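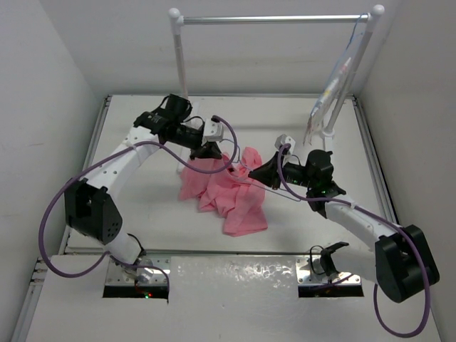
Natural dye notes, Tellville workshop
July 25, 2021

Picking up where the March pages left off. The madder from that round is finished and the book has gone messy, so I am starting a clean section. Subject is still the same: getting a repeatable pink on cotton from madder root, without it going orange, and finding out how much of the trouble is our water.

Where things stood

In March everything came out brick or salmon. The scour was rushed and I knew it then. The well water at Tellville is hard, which madder is supposed to like, so the water was not my first suspect. I had the pot too hot. Anything much past hand-hot and the browns start coming out of the root, and after that no amount of rinsing gets them back out of the cloth.

The other problem was the mordant. We were using up an old tub of alum that had been open a long time and had caked. I weighed it as if it were fresh. Threw out the rest of that tub last week and opened the new one.

Scour

Cotton is a plain-weave sheeting, bought by the bolt from the mill shop in Turnham. It feels clean and it isn't. First scour with soda ash and a little neutral soap, at a simmer, gave water the color of weak tea. Second scour was pale yellow. I did a third on half the pieces to see whether it made a difference and marked those with a knot in the corner thread.

Drop test after drying: a drop of water on the third-scour pieces went in straight away. On the second-scour pieces it sat for a moment in a few places, mostly near the selvage. I am going to call three scours the standard for this bolt. If we buy from Turnham again, check each bolt, don't assume.

Note for whoever does this next: lift the lid now and then and push the cloth under. One piece ballooned up and dried along the top fold, and it has a line across it that will show in the dye.

Tannin and mordant

Gallnut tannin first, overnight, in warm water left to cool. Squeezed, not rinsed. Then alum with soda ash added slowly. It foams a lot. Use the tall pot. I used the wide one and had to mop.

Left the pieces in the alum for the rest of the day and overnight again, turning when I walked past. In the morning the bath had some white sediment at the bottom. I think the soda went in faster than it should have. The cloth felt a little chalky where it had been lying on the sediment, and I rinsed those parts well and kept going. Should have strained the bath.

Ended with a wheat bran bath in place of chalk, to fix the alum and take off whatever was loose. Bran goes in a stocking or it gets into everything. It did get into everything in March.

Dye bath

Two roots on hand. One is the ground madder sold as Ejigu, a fine powder, quite red. The other is chopped root from Plongate, which is cheaper and needs soaking and a turn in the blender before it gives much. I wanted both on the same cloth, same day, same water.

Ratio: 30 percent root to weight of dry cloth for both. I would normally go higher for a red, but pink is what we want and the Ejigu powder is strong.

Plongate root: covered with boiling water, poured that first water off after a minute. It came off yellow-brown and that is the part I want gone. Did it again. The second pour-off was more orange. Blended with fresh water, into a mesh bag, into the pot.

Ejigu powder: made into a paste with warm water, then into the pot loose. Next time use a bag for this too. The powder settled in the folds and I spent a long time shaking it out over the grass.

Both pots started cool and were brought up slowly. Held at the temperature where I can just keep a finger in. No thermometer reading worth writing down, the probe is reading wrong again and needs a new battery or throwing out. Turned the cloth often for the first hour and then every so often after that. Heat off in the afternoon, left to cool in the pot.

The color went on faster in the Ejigu pot. By the time the heat was up the cloth was already a clear pink. Plongate was slow, looked apricot for a long time, and only went toward pink late in the hold. I nearly pulled it early and am glad I didn't.

Water

Ran one small piece of each root in rainwater from the barrel, with everything else kept the same. Result is softer and a bit duller for both. The Plongate piece in rainwater is more peach than pink. The hard well water is clearly doing some of the work. I added a pinch of chalk to a cup of the rainwater bath with a scrap in it, and the scrap moved toward red while I watched.

So the water is fine and I can stop blaming it. What I had in March was heat and bad alum.

For anyone dyeing in town: the tap supply there is softer than ours. Add chalk, a small amount, and check on a scrap before the whole piece goes in.

Drying and first look

Rinsed until clear, which took 4 changes of water for the Plongate pieces and 7 for the Ejigu. The extra ones are all down to loose powder. Dried in the shade on the back line, away from the wall, no pegs across the middle of the cloth.

Dry results, in daylight by the north window:

Ejigu, well water, three scours. The best of the lot. A warm pink, even, no orange in it that I can see. Selvage matches the center.

Ejigu, well water, two scours. Same pink, but paler near the selvage, in the same spots where the water drops sat. Confirms the third scour.

Ejigu, rainwater. Dusty pink. Someone will like it. It isn't what we are after.

Plongate, well water, three scours. Pink with a little coral. Good, and closer than I expected for the price. There are faint darker specks where bits of root got out of the mesh bag.

Plongate, well water, two scours. Coral, slightly patchy.

Plongate, rainwater. Peach.

The piece with the fold line dyed with the fold line. Cut it up for testing.

Wash and light tests

Cut strips from each. One strip goes in the wash with a white scrap stitched to it, cool water and neutral soap. One strip goes half under card in the south window. One strip stays in the drawer in the dark for comparison. Leave the window strips for 20 days and don't move the card to peek, because it never goes back in the same place.

First wash is done. Very little on the white scraps, a faint blush from the Ejigu rainwater strip and nothing I can see from the others. Repeat the wash with the same strips and write down any change beside the first result. Please use the neutral soap in the brown bottle. Ordinary laundry powder will shift madder toward purple and we would be testing the powder.

Vinegar spot test on scraps: goes orange at once, on both roots. Rinsing in water with a little soda brings it most of the way back, with a ring left at the edge. Worth putting on the care card — no vinegar, no lemon, and rinse out sweat promptly.

Exhaust baths

Both pots still had color in them. Put fresh mordanted scraps in each and left them overnight with no heat. Ejigu exhaust gave a pale shell pink, very even, maybe the nicest even color of the whole week. Plongate exhaust gave a light peach. Saved the Ejigu bath in the lidded bucket. It will not keep long in this weather, so use it or pour it out on the compost. If it smells sour it's gone.

The spent Plongate root is spread on newspaper to dry. It can be blended and used again with new root, or that is what I'm told. I'd like to try it once before believing it.

Costs and stock

Ejigu is well over twice the price for the same weight. It gives a deeper color per weight, though I haven't worked out how much deeper, and to do that I'd need a run at lower strengths. Cheap way to do it is small scraps in jars, all standing in one big pot of warm water, so the heat is the same for every jar.

Alum: the new tub is enough for several more rounds. Keep the lid on.
Soda ash: fine.
Gallnut: low, order.
Wheat bran: low.
Neutral soap: nearly out.
Mesh bags: both have holes. Sew new ones from the curtain netting, double layer.

To do

Jar test with Ejigu at stepped strengths, well water only.
Full-size piece in Plongate with a better bag and the same slow heat. If the specks are gone I would use it for lining cloth.
Try a mix of both roots, mostly Plongate, with enough Ejigu to pull it off the coral side.
New probe or new battery before any of the above — the finger method is all right for me but it can't be written down for anyone else.
Strain the alum bath.
Label the strips in pencil on cotton tape. The marker ran in the wash and I had to work out two of them by their cut edges.
Window strips come down when the time is up, results to go on the facing page.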